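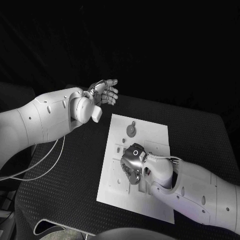
Flollow Bench Notes
@flollow_bench · 10/05/2022 · Thread

1/ Maintenance thread for the two-arm cell at Flollow. Setup, the weekly routine, and one repair that took longer than it should have. Posting it in one place so I can stop answering the same cable question in replies.

2/ The cell: two white-shelled arms, one multi-fingered hand on each, a dark textured mat on the table, dark fabric behind. The work is a white task board with slots, holes, a disc, and a few small fixtures. We call the board the Kaimal. Right hand works the board, left hand stands off until it is needed.

3/ Table first. Everything else is referenced to it. The top is leveled with a machinist's level at four corners and the middle, mat off. Then the mat goes back on. If you level with the mat on, you are measuring the mat.

4/ The mat is a wear item. The raised pattern polishes down where the board gets pushed, and a worn patch lets the board creep under load. I rotate the mat end for end in July and replace it when the board can be moved with one finger.

5/ Mat cleaning: damp lint-free cloth, no solvent. Citrus cleaner leaves a film that takes days to go away. During those days the board slides on every press and the log fills with position faults that look like arm faults.

6/ Board placement. We run it at an angle to the table edge on purpose. Square to the table, the right wrist comes close to its limit on the far slots. Turned, it has room. The angle is stored in the program, so if you bump the board, re-teach it. Do not nudge it back by eye.

7/ Re-teach takes three touches: two on the long edge, one on the short edge. Use the same fingertip for all three. Mixing fingertips adds the difference in pad wear straight into the board angle.

8/ Now the cables. Each arm has a white cable outside the shell. On the left arm it hangs from the underside in a loose loop and goes off the left side of the table. On the right arm it loops over the wrist and runs back along the arm.

9/ The left loop looks sloppy. Leave it. It was tied up tight when the cell was built, and at full reach the connector was carrying the load. Now the loop is set with the arm at its farthest taught point, plus a hand's width.

10/ The limit on slack is the table. A loop can rest on the mat. It can't reach the board. Check at the lowest left-arm pose in the program, with the arm jogged there at slow speed, and look from the side.

11/ The right cable is the one that fails. It bends at the wrist every cycle. The Ninach controller logs wrist reversals, and our alarm is set at 2880 per shift. Past that number I inspect the jacket before the next shift starts.

12/ Jacket inspection: power off, lockout on, cable off the wrist. Roll it between thumb and finger along the bend. You are feeling for a flat spot or a soft spot. By the time you can see a crack, the conductors have been flexing badly for a while.

13/ On to the repair. Symptom: right hand dropped out of communication for a fraction of a second, came back, and carried on. No hard fault. The press on the board finished with low force and the part check failed.

14/ It did this 21 times before I believed it was one problem. The entries were spread over three different error codes, depending on what the hand was doing when the link went away. Sort by time. Sorting by code hides it.

15/ First suspect was the cable. Swapped it. Same dropouts. Second suspect was the hand. Moved it to the bench supply and ran it for a full shift. Clean. Put it back on the arm and it dropped out inside the hour.

16/ That left the wrist. There is an opening in the wrist housing where you can see a little of the mechanism. I put a light on it and jogged the joint slowly from one end to the other while watching the link status.

17/ The link dropped at one wrist angle, moving in one direction only. Going the other way, nothing. One-direction faults are usually something being dragged, so I stopped looking at electronics and looked for a loose mechanical part.

18/ Found it. The internal connector's retaining clip had a broken leg. The connector stayed seated by friction until the harness got pulled toward the forearm, then it lifted on one side. Moving back pushed it home again.

19/ Access: shell screws off. They sit in the round holes along the casing, and they are not all the same length. Draw the shell on cardboard and push each screw through at its position. A long one in a short hole will bottom out before it clamps.

20/ Work the seam open with a plastic wedge, starting at the end away from the wrist. A metal blade will chip the shell edge, and a chipped edge catches the cable. I know this from the left arm.

21/ New clip came from Zaseck as part of a harness kit. They don't list it separately. The kit has four clips, so I have three spares in a labeled bag taped inside the cabinet door. Please don't move the bag.

22/ With the shell off I also re-dressed the harness. It had been tied too close to the connector. Moved the tie back one anchor, which lets the wires bend gradually. The old tie position is marked in the service file with a strike through it.

23/ Shell screws go back snug by hand, then a final pass with the torque driver in a cross pattern. Plastic threads. If one spins, stop and deal with it. An extra turn makes the hole worse.

24/ After any wrist work, zero the joint and check repeatability against the board. I use the small round hole near the board's lower left. Approach from four directions, record where the fingertip lands each time, compare with the last sheet.

25/ Then the dry run: 200 cycles with the left arm parked and the right hand going to every taught point without pressing. Watch the link counter. It should read zero at the end. Mine did.

26/ Then a loaded run, real presses on the board, left hand open and standing off above the mat the way it does in production. That run went 629 cycles before I stopped it to go home. No dropouts, no low-force presses.

27/ Hand care, short version. Wipe the fingers down at end of shift. Check each knuckle for side play with power off. Dirt collects on the palm side of the right hand because that one spends its time face down on the board. Brush it, don't blow it. Air drives grit into the joints.

28/ The left hand gets less wear and needs more attention than people give it. It sits open for long stretches and the finger joints stiffen. I added a slow open-close exercise to the startup routine. It runs while the controller is warming up and costs no production time.

29/ The dark backdrop is part of the cell. It keeps stray light off the board, which is pale and a bit glossy and throws glare into the vision check. If the fabric gets pulled aside for access, put it back before you start chasing missed part detections.

30/ Weekly list as it stands now: mat wiped, board angle checked, both cables rolled by hand, left loop checked at lowest pose, knuckle play, link counter read and written down, backdrop closed. The link counter line is new.

31/ Asked in replies: why not route the right cable inside the shell? The inside path is already full with the hand harness, and an inside cable can't be rolled and inspected without taking screws out. I would sooner replace an outside cable often.

32/ Also asked: does the Ninach controller report the dropouts by itself? It does, at the lowest log level, which is off by default. Turn it on and raise the log size, or it overwrites itself within a shift.

33/ Open item: the clip broke on the side nearest the old tie point. I think the tie did it, but one clip is not much evidence. The left wrist has the same tie in the same place. I'm opening that one at the next planned stop and will add to this thread.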